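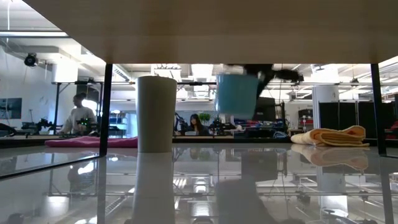

Subject: Re: Low-frequency rumble after ceiling removal, Vosavbridge second floor
List: room-acoustics

Following up on last month's thread. The measurements are done, and the short version is that the rumble has two sources and the tile removal caused only one of them.

Background for those who joined since. The suspended ceiling came out in March. The supply fan, the main duct and the outlets stayed as they were. Complaints began within two weeks, all of them from desks on the Truser side of the building. The old mineral tile did very little below 125 Hz, so I did not expect its absence to explain a complaint that everyone described as a hum.

1. Tone

There is a narrow peak at 146 Hz with the supply fan at full speed. It moves down in step with the drive when the fan slows, which points to blade passage and rules out the transformer. The peak is clear at the first two takeoffs and still audible at the far end of the main, a run of 99 feet. The flexible connector at the fan had been pulled tight during a bearing change. Restoring the slack took the peak down by 4 dB at the nearest desk, so part of it was structure-borne. The rest is in the duct. 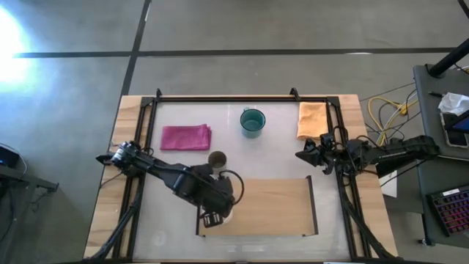 2. Broadband noise

Between 250 Hz and 1 kHz the level is up by 5 to 7 dB compared with the survey we did under the old ceiling. I put most of this down to the lost tile and the longer reverberation time. A smaller share comes from a balancing damper that sits too close to an outlet. It is nearly shut and has no straight duct after it. With the damper opened and the flow taken down upstream instead, the outlet dropped 3 dB at the same airflow.

3. What I would do next

Move the throttling to the upstream damper on all the short branches – not only the one tested. Add a lined section or a silencer on the main before the first takeoff. The Prerkov proposal has baffles over the desks and nothing at the fan. Baffles will help speech and the 500 Hz band. They will not do anything useful at 146 Hz at the depth quoted.

I would also hold off on wrapping the main. Wrap reduces breakout through the duct wall, and I have not yet separated breakout from what leaves the outlets. Intensity readings along the underside would settle it – half a day's work with the floor unoccupied. 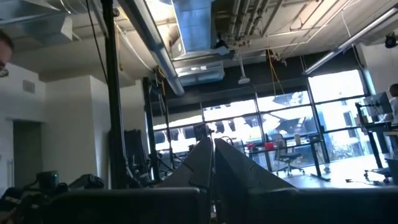 Mtshali wrote:
> Before anyone orders liner, check the static pressure margin.
> We put a lined section into a similar main and the fan had to
> run faster to hold flow. The tone went up in frequency and we
> lost half of the benefit. Was the connector fixed before or
> after the second set of readings?

After. The first set was taken with the connector tight, so do not average the two.

On pressure, agreed. I have the fan curve but no recent traverse, and the filters were due for a change when I measured. I will repeat the static readings with clean filters and post them as octave-band and pressure tables in one file. If you still have the before and after drive speeds from your job, please send those to the list.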